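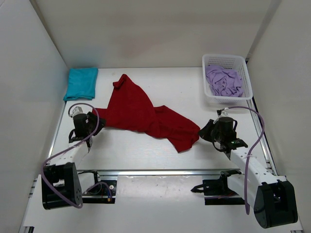

The cloth belongs to whoever last complained about it, one respondent at Lorstead wrote, and went on to say that this had been her for most of the winter.

Home Articles Issues For authors Search
Reading time: 2 min

4.2 Shared surfaces and the etiquette of wiping

Her remark sets out the problem of this section rather well. Both workplaces had a written rule on shared surfaces. At Tirov it ran to a laminated page; at Lorstead it was a single sentence ending in two exclamation marks. Staff at both sites could repeat the rule nearly word for word, and the diaries suggest that knowing it had very little bearing on who picked up the cloth.

We asked 30 employees to keep a diary of shared surfaces for the whole of March. Of these, 28 returned one, giving 3,919 entries after blank lines and shopping lists had been removed. Entries were coded with the scheme set out by Sorensen for communal kitchens, to which we added a category for sighing. The coders agreed on this category more readily than on any other.

Wiping was seldom recorded as a plain act. Diarists tended to mention it together with the person who ought to have done it, and the longest entries concern surfaces that the writer had decided, on principle, to leave as they were. We call this watchful neglect. It was most common among staff of long standing, who also wrote most warmly about the need for everyone to do their bit.

Folding was another matter. A cloth left in a heap was read as a sign that the job was still going on, or that the last user had been badly brought up. A folded cloth closed the matter, whatever the state of the surface beside it. Several diarists at Tirov admitted to folding the cloth without having used it. One described this as "tidying", and we have kept her term.

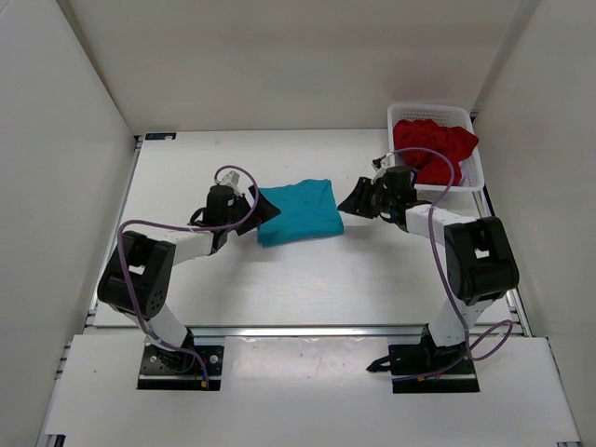 Figure 3. White work surface with a small dark label near the back-left corner.

Labels fared worse than cloths. Managers at both sites thought of them as a cheap and friendly way to remind people of the rule. Diarists noticed a new label for a day or so, discussed its tone at some length, and then stopped mentioning it. The Enik checklist, which managers at Tirov filled in monthly, awards a full mark for any label present and does not ask whether it can be read from where people stand. Tirov scored very highly. Its diarists, over the same month, used the word "sticky" more than any other adjective.

Contact the editorial office | Copyright the authors | Back to top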